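Tips for a recording bench: kitchen tasks

Collected from the bench notes at Hurngate. They cover setting out, recording and putting away when you are gathering kitchen demonstrations for an arm to learn from. Most of it is housekeeping, and most of it applies whatever make of arm you use.

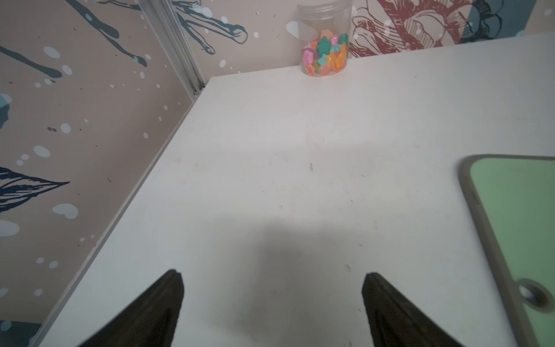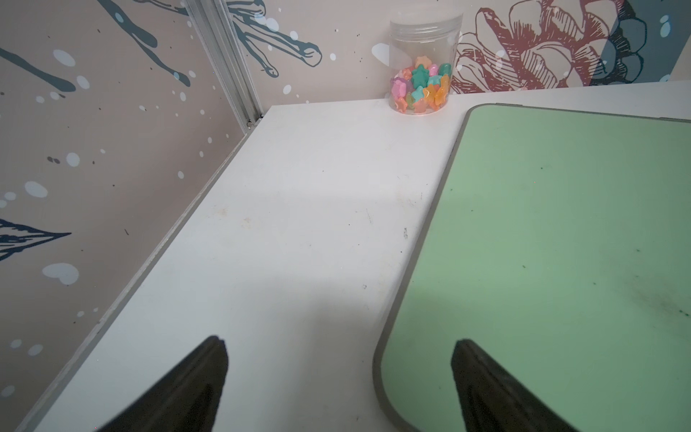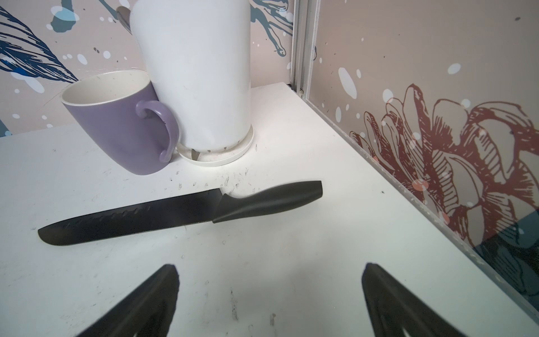

Wrist views of the bench. First and second: jar of stars and green board. Third: mug, utensil holder and black knife.

Before you start

Write the task down in one plain sentence and tape it where the operator can read it. "Put the jar on the board" is enough. If two operators read the sentence and do different things, rewrite it before recording anything.

Decide what counts as finished. For a jar, ours is: standing upright, fully on the board, fingers open and clear. For a knife, lying flat with the fingers clear. Stop the recording a moment after that, and always at the same point.

Run one episode and throw it away. It shows up a loose cable or a full disk while it is still cheap to fix.

Setting out the objects

Move things between episodes. It is easy to put the jar back where it was because your hand knows the spot, and after an afternoon of that you have the same episode many times over. We keep a short list of starting places and work down it, turning the object a little each time.

Include awkward starts. An object close to the back wall needs a different approach from one in the open, and the arm will meet both. Go slowly near the wall and lift before pulling away.

Turn mugs so that the handle faces a different way from one episode to the next. If the handle is up against something else, leave it like that for a few episodes, then change it.

Clear plastic is hard going. The wall shows through it and the outline gets lost, so give clear jars a larger share of the session than solid ones. Keep the lid on firmly and check it every time you reset. Small pieces get under everything.

With knives, use a dull one. Reset it by hand only when the arm is paused, and pick it up by the handle.

Backgrounds

Patterned wallpaper makes a cheap change of background. Cut it to the size of the wall panels and fix it at the top and bottom edges so it lies flat. Swap it between sets and never in the middle of one. Note the change in the log.

Leave ordinary wear on the table alone. Scuffs and a few crumbs are what a real worktop looks like. Wipe up anything sticky, and anything that has got on to the fingers.

Check where the shadows fall. The arm throws its own and you can't avoid that, but the operator's can be kept off the table by standing further back.

Recording

Open the fingers fully at the start of each episode.

Keep a steady pace. Rushed episodes have jerks in them, and very slow ones are full of pauses that get learned as well.

If you miss a grasp, back off, line up and try again in the same episode. Keep a few of these. If you miss three times, stop and mark it as failed.

Watch the wrist view as you go as well as the table. If you can't see the object between the fingers before closing, change the approach.

Take a break after 19 episodes or so. Ours used to be longer sets, and the last few were always the ones we deleted.

How many

For one object and one simple move, 200 episodes has been a fair start for us. A mixed set with several objects took 2,000, spread over May and most of June. Look at the results at the first mark before going on. A wrong habit at the start is a nuisance to remove later.

Sorting and naming

Go through the recordings the same day. Play them at double speed and mark each one keep, fail or delete. Leave fails in their own folder; they have been useful more than once.

Name each set with the task, the background and the set number, in that order. Spaces in folder names break our copying script (they may not break yours).

Pull out 5 episodes from each set and have someone else check them against the written sentence.

Putting away

Park the arm before you clear the table. Put the knife away first, then the mug and the holder. Wipe the finger pads with a damp cloth and let them dry before the next session.

Fill in the log while you are still standing there: task, background, number kept, anything odd. Copy the day's folder to the second drive and check that it opens.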